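Movow Contactless Duster, four months in

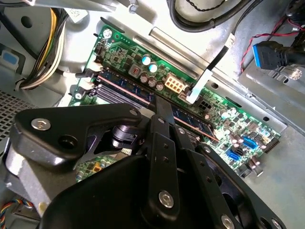
I have never trusted a cleaning product that comes with a membership. The Movow is an electric air duster, the sort meant to replace cans of compressed air, and before it will let you use the top speed it wants you to register it and pick a plan. The free plan is fine. I'm still annoyed.

I bought mine in January with my own money, from the Kingi store, after going through more canned air than I like to admit. I fix up old desktops for neighbors and for the after-school program over in Kendemside, and those machines arrive full of carpet fuzz and cat hair. Cans run cold and spit if you tilt them. So the pitch made sense to me, even if the ad copy didn't.

The ad copy first, then. Movow says the duster "restores like-new performance." It blows air. If your computer was slow because it had too little memory, it will be slow and clean. The box also says "100 uses per charge," with no word on how long a use is. I went through the manual twice and the closest I found was a drawing of a battery with a smile on it.

Now the part that works. At the low setting it moves more air than a fresh can, and it keeps doing it until the battery drops to the last bar. Heat sinks came out clean enough that I stopped picking at them with a toothbrush. Power supplies, which I never open, gave up a good gray puff through the grille. Hold the fan blades still with a finger or a pencil before you blast them. The manual does mention this, on the last page, in very small type.

High speed is a different story. It is loud, hair dryer loud with a whine on top, and my dog leaves the house for it. It also isn't much better at cleaning. It knocks dust loose faster and sends it all over the room, so you end up doing the job on the porch anyway. I'd say nine times out of ten I leave it on low, which makes the whole registration business even sillier.

Then there are the nozzles. You get 2 in the box, a wide one and a narrow one. The narrow one is good. The wide one popped off in the first week and shot under my workbench, and it has never fit tight again. A replacement set costs more than three cans of air. The brush tip shown on the website is sold separately, and I haven't bought it.

A reader, Zoriana Dmytriv, wrote to ask whether the Brillimura is better, because it looks like the same thing in a different color. I borrowed one for a weekend. The body feels the same in the hand and the switch clicks the same way. The Brillimura has no app, a shorter cord for charging, and a nozzle that locks with a twist. If they were the same price I'd take the Brillimura for the twist lock alone. It usually costs a little more.

The store page shows 531 reviews for the Movow, nearly all five stars, and a lot of them were written the day the thing arrived. Read the three-star ones. Those people had it long enough to lose a nozzle.

Would I buy it again? On sale, yes. At full price I'd wait, or get the other one. If you clean one computer a year, buy a can and a cheap paintbrush and keep your money.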